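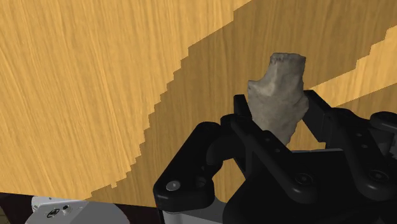 How to Oil a Wooden Tabletop (and Not Lose Your Weekend to It)

2020-12-06
By Eusebio Pastor

We use cookies to remember your preferences. By continuing to browse you accept our cookie policy.

Every December I get the same question from friends who have company coming: can I make my old table look nice again without sanding it down to nothing? Yes, you can, and it's a pleasant job once you have the kitchen to yourself and something good on the radio. I learned it from Noboru Onishi, who had the shop next to mine in Gresholm for years and never once let me borrow his good rags (quite right too).

Start by clearing the table and washing it with warm water and a tiny squirt of dish soap. Wring the cloth out well, wipe with the grain, then go over it again with plain water. Now leave it alone overnight. I know, I know, you want to get going! But damp wood won't take the oil evenly and you'll be looking at the blotches all through dinner.
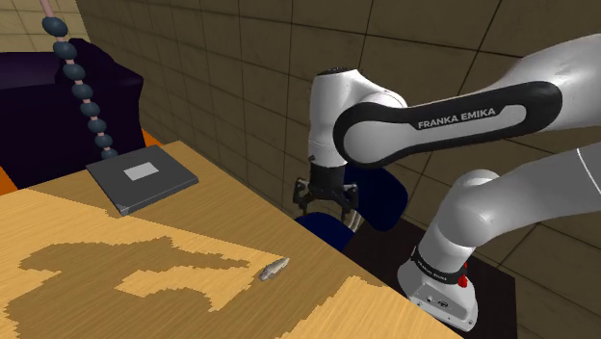 Light wood shows every streak, so wipe with the grain.

Next morning, sand lightly by hand. I use 220 grit on most tables and drop to 100 only where there's a real ring or a scratch I can catch with a fingernail. Long, easy strokes, and don't lean on it. Vacuum up the dust, then wipe with a barely damp cloth and let it dry.

Pour a small puddle of oil, smaller than you think, and spread it with a lint-free rag. I've been using Prieto table oil lately, but any food-safe hardening oil will do. Work in sections as wide as your arm can reach, and get the edges while you're there.

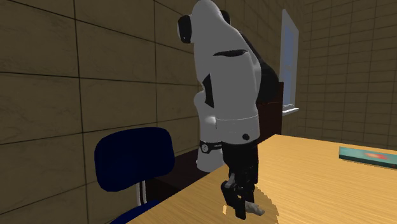

Let it soak for 15 minutes, or whatever your can says, and then wipe off everything that's still sitting on top. Please don't skimp on this part, as leftover oil turns gummy and you'll be scraping it off in the new year. Give it a day and put on a second coat the same way. 2 coats are plenty for a table that was oiled before; bare wood may want one more.

Lay the used rags flat outdoors to dry, never wadded up in the trash, because oily rags can catch fire all by themselves. And keep hot pans off the table for a week or so.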